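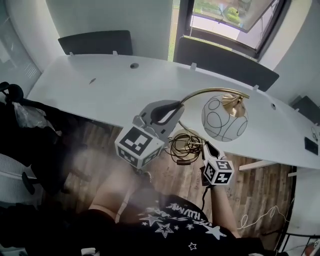

Pasedus README, the part about money

Last updated: 2026-01-02
Shares: 30

I keep the budget for Pasedus, our little collection of hand-held gripper demonstrations, and this file is my attempt to write down what we bought, what we should have bought, and what I'd like to buy next. If you only came for the data, skip to "What's in it". The grippers are the line everybody asks me about, so let's start there! They're gray plastic with a black curved finger, and each one carries a white cube covered in black-and-white square patterns, so when you price a pair you're pricing the cubes too (I forgot them in my first spreadsheet, and Shengli Mao was very polite about it). Get them quoted together with the grippers, from the same place if you can.

What we spent

The whole first round came to $3,321. Of that, $1,059 went on the grippers, cubes and spare fingers, all ordered through Randanell, and the rest was cameras, storage, a laptop, and objects to handle. I had the objects down as small change. They weren't! Lamps, shades, cords, plugs, boxes... you want real household things, and real household things get dropped and scuffed and need replacing. I now give objects their own line, and I round it up.

The storage line was too small as well. Teodora Yordanov warned me in July, and I nodded and bought the smaller drives anyway. Please buy the bigger ones.

What's in it

200 episodes in this release, all of them two-handed, all recorded in the Brurley room. Each episode has head camera video, the gripper poses, and a one-line task note typed by whoever did the recording. The notes are a bit uneven. Some say "lamp, arm first" and some are practically a diary. We left them as they were.

There's no force data. I priced sensors from Sandhu and the quote would have eaten most of the second round, so they're on the wish list until somebody finds me more money.

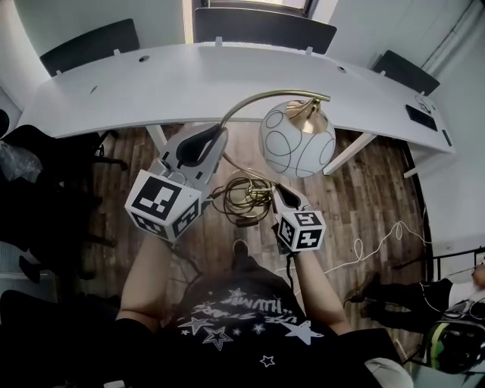
Planning space turned out to be the fiddly part, and it costs more than you'd think if you get it wrong. I budgeted for desks and chairs and gave no thought at all to the floor. Then you get a job like the arched brass lamp arm, with one gripper holding the arm and the other on a thin brass piece and a coiled cable on the floorboards between them, and suddenly clear floor in front of the desk matters as much as the desk. So when you measure up a room, measure the bit where a person will stand and lean, and leave slack for cords. I've added floor mats to round two, plus a couple of shallow bins for cable, neither of which is exciting to order.

Round two, in the order I'd buy it

- Second pair of grippers. One broken finger stops the day with a single pair, and I'd sooner own the spare than pay for rush shipping again.
- Bigger drives (yes, Teodora).
- Objects, more of them, with duplicates of anything with glass in it.
- Floor mats and cable bins.
- Spare printed faces for the cubes. Cheap! Order a stack.
- Force sensors, if there's anything left.

Randanell holds a quote for 30 days, so get your approvals lined up before you ask for one. I let the first quote lapse while I was waiting on a signature and had to start the paperwork over.

Things I still don't know

How long the fingers last. We've been writing replacement dates in the log, but the early ones are missing, so I can't give you a yearly cost yet and I'd be guessing if I tried. Same goes for the cameras, none of which has failed so far. If you run a similar setup and you've kept better records than mine, please send them over! I'll put the numbers in the next version with your name on them.

Corrections to the budget go to me, and anything about file formats or broken episodes goes to Shengli.

Comments (3)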